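Bottle/cap kitting, bench 2 - notebook
December, Saturday, started after lunch

Picking up the Ridside kit job again. The last set went back from Demholm with the remark that loose caps had rolled under the insert and two bottles had rubbed against each other in transit. Labels were legible but scuffed. Goal for today is a bench layout and a packing order that we can write down and stop arguing over.

Stock on hand: one opened carton of Plikel bottles, 18 ml, and a bag of mixed caps. Carton count on the slip says 200, count on the shelf is 197. Three went to the leak check and were not logged out. Fixed the sheet.

Cleared the plank table and wiped it down. The joints between the planks are close enough that caps do not catch in them, but a cap on its edge will follow the grain for a fair distance before it falls over. Tried a towel under the work first. Too soft, bottles would not stand. Went back to bare wood.

Tray is the shallow red one. The rim is low, so it holds caps but does little for a bottle that is already leaning. Rounded corners are easy to wipe but waste space if the contents are square. Pale cap tops show up well against the red, less well against the table.

Layout for the first pass: tray in the center, bottles in a row behind it, caps loose to the left and right, tray left empty until the start.
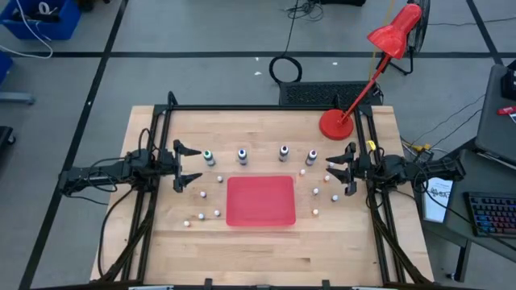
Do the caps need to be sorted by color before they go in the tray?
Only if the kit sheet lists colors separately. For a mixed kit the order inside the tray makes no difference, and sorting adds a step that has to be checked again at the end.

Packing order as tried:
1. Caps in first, flat side down, one layer.
2. Bottles next, lying down, all tops facing the same way.
3. Check for anything under the rim before lifting the tray.

Bottles first was worse. They rolled when the caps were pushed in next to them, and the gap along the rim ended up too narrow for fingers.

Timed one pass at a normal pace: 16 seconds for the caps alone. Did not time the bottles, had to stop and pick one up off the floor.

Open items:
- Ask Yeh whether the insert can be had with a deeper pocket. The current one lets the caps ride up.
- Divider strip for the tray, card is fine for a trial.
- Leak check bottles to be logged out on the same sheet from now on.
- Second pass with the lid on, tray tipped on each side - note where the caps end up.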